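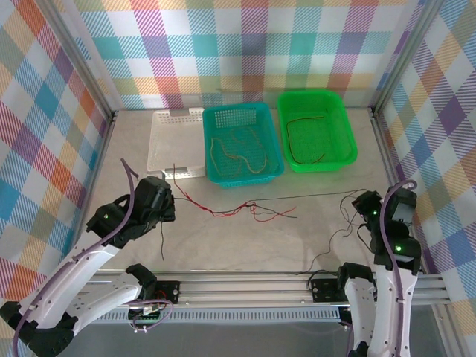 *Fig. 3. The two-arm bench with the wires laid out and the three baskets along the back.*

## Setting Up the Wire Sorting Bench

By the time you reach this section you should have both arms bolted down and talking to the computer, and if you don't, please go back a section and take your time over it, there is no rush at all. What follows is how we get the bench ready for sorting wire, the way Natsumi Onishi first wrote it up for the Istlow workshop, with a few notes added by Toshio and me after we had tripped over everything ourselves.

### Fitting out the enclosure

1. Hang the plaid cloth on the back wall first and then on the left and right walls. Pull it snug so it doesn't belly out toward the arms. Any busy pattern will do (ours came from a remnant bin, and we have grown very fond of it!).
2. Wipe down the work surface and let it dry.
3. Stand the three baskets side by side at the rear, going white, teal, green from left to right. Keep the white and teal ones touching. The green one can sit a little farther back, and the arms still reach it fine.
4. Check that each purple cable follows its arm all the way along and has enough slack to curve over the wrist. Move the arm by hand, with the power off, to the far corner and back again before you trust it.

> **Caution:** Keep your fingers and sleeves outside the rails whenever the arms are powered. They are small arms and they look gentle, but a pinch from the gripper hurts a good deal more than you'd expect.

### Laying out the wire

5. Switch on and wait for the green lights on both wrists. On our build, no light means the wrist isn't getting power, and it is nearly always a plug that hasn't been pushed home.
6. Put the red and black wires down in front of the baskets in a loose bundle. Let them cross over one another and wander a bit. Junpei likes to comb them out straight beforehand, and we keep asking him to stop.
7. Leave some ends free, toward both sides, so that each gripper has something to take hold of.
8. Load the Craddock profile and set the gripper force to 2. Go up to 3 only if a wire keeps slipping.

**Note:** The baskets don't have to be empty when you begin. A few wires left in the teal or the green one will do no harm, though the white one is nice to keep clear for the first run of the day.

### First run

9. Start at half speed and keep one hand near the stop button, even if you have done this many times before.
10. When a gripper has the end of a long wire, watch the rest of it as well as the tip. A long wire can drag the whole bundle along, and a loop that trails over the front edge may catch on the aluminum rails.
11. If a wire snags, press stop, open the gripper from the menu, and free the wire by hand. Please don't tug against a closed gripper.

If the arm stops with error 746, the wrist has lost its zero position. Park both arms, switch off, and repeat the homing steps in the previous section before you carry on from step 5.

*Last revised 2025-12-30. Corrections go to Tomoyo Iwasaki, or in pencil on the bench copy.*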